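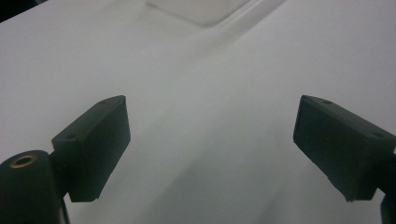
Diapositivo 1. Os dois dedos da pinça manual, abertos, sobre superfície branca.

Notas do orador - Sessão de métodos, Tue 8 April
Oradora: Sumathi Varghese, projeto Jalside

Abertura
Agradecer à organização e à Dela Essien, que preside à sessão. Indicar que as perguntas ficam para o fim e que o artigo completo está em revisão.

O problema
A aprendizagem por imitação depende de demonstrações em que a posição dos dedos seja conhecida em cada instante. Nas pinças manuais, a abertura é habitualmente estimada a partir da própria imagem. Em fundos claros e uniformes, o contorno dos dedos é nítido, mas o fundo oferece poucos pontos de referência para estimar o movimento da câmara. Convém deter-se aqui no diapositivo 1: dedos de um verde quase preto, área branca extensa, com um ligeiro sombreado em diagonal e um ponto escuro minúsculo entre os dedos, um pouco acima. Para a odometria visual, é um caso desfavorável.

O método
O procedimento, a que chamamos Pevell, separa as duas estimativas. A abertura é calculada pela silhueta dos dedos, com um modelo geométrico ajustado a cada ferramenta. O movimento da câmara é calculado apenas com a região exterior à máscara dos dedos, e a sua incerteza é transmitida à política durante o treino. Sublinhar este último ponto: as sequências com fundo pobre permanecem no conjunto, com peso reduzido.

Referir a questão do desgaste. Na imagem, o rebordo inferior dos dedos apresenta pequenas irregularidades. O modelo geométrico ignora esse rebordo e apoia-se nas arestas longas e nos orifícios de parafuso visíveis nas faces superiores. (Apontar os orifícios no ecrã.)

Dados
O conjunto reúne 4000 demonstrações, recolhidas por 16 operadores em 24 ambientes. A recolha foi coordenada por Teguh Ong e terminou em novembro. A anotação das máscaras foi revista por Bhavana Chettiar.

Resultados
Comparar com a linha de base Huvness, treinada com os mesmos dados e sem ponderação. O ganho concentra-se nas tarefas sobre superfícies lisas e claras. Nos restantes ambientes, as duas políticas são equivalentes, e assim deve ser dito. Em sete tarefas de avaliação, a ponderação não prejudicou nenhuma.

Limitações
- Superfícies brilhantes: os reflexos dos dedos contaminam a máscara.
- Cada nova geometria de dedo exige novo ajuste do modelo.
- Não foram avaliadas tarefas com as duas mãos.

Perguntas prováveis
Sobre sensores inerciais: a integração está prevista para a próxima versão e é conduzida por Mehrangiz Daneshvar. Sobre a disponibilização dos dados: remeter para a página do projeto - não indicar prazos.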